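Proofing at low temperature: notes from May

I moved most of my dough work to overnight fermentation this spring, and a few people have asked for the numbers. They are below, with the usual warning that flour, yeast and kitchen all vary, and mine are only mine.

The base dough is 800 grams of flour, split into two batches. I use the lower-protein flour from the Andico mill for anything steamed and the regular bread flour for anything baked. Hydration for steamed dough sits at 52 percent. I tried 56 and the skins wrinkled. Sugar is 6 percent, oil 2 percent, instant yeast 0.6 percent for the cold schedule and 1 percent for same-day.

The main problem with a cold schedule is that the center of a large dough mass cools much more slowly than the outside. A probe in the middle of a single 800-gram ball read well above refrigerator temperature long after the surface had settled, and the yeast kept working in there the whole time. The result is uneven gas and a sour core. Dividing before chilling fixes most of it. So does flattening each piece into a disk, which I learned from Thư Kiều when we shared a kitchen in Edham. She also chills the mixing water, and I have started doing the same.

Nine hours is my default in the refrigerator. At that point the dough has relaxed enough to roll without springing back. Longer holds are possible, but the surface dries out unless the container is well sealed, and a dry surface shows up later as a rough patch on the finished bun.

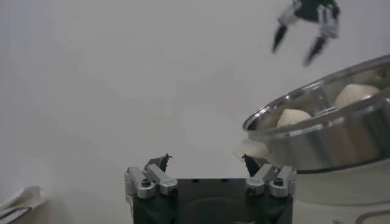

Two white dough buns in the stainless steel pot.

Shaping comes straight out of the refrigerator. Cold dough holds a seam better. After shaping, the pieces need a second rise at room temperature, and the clock is a poor guide to when it ends. I go by weight in the hand and by a light press with a fingertip: the dent should fill slowly and leave a shallow mark. If it jumps back, wait. If it stays put, steam immediately and expect a flatter top.

Altitude matters more than I had assumed. My kitchen in Preststead is at 3,000 feet, and water boils at a little under 207 F. Steaming time went up by two minutes compared with the same recipe in Edham. Tùng Từ has asked whether a tighter lid would do the same job. I doubt it, as an ordinary lid holds almost no pressure, but I haven't measured it.

Next I want to repeat the sugar series at 4 and 8 percent, with everything else fixed. I have a free Sunday for the first half.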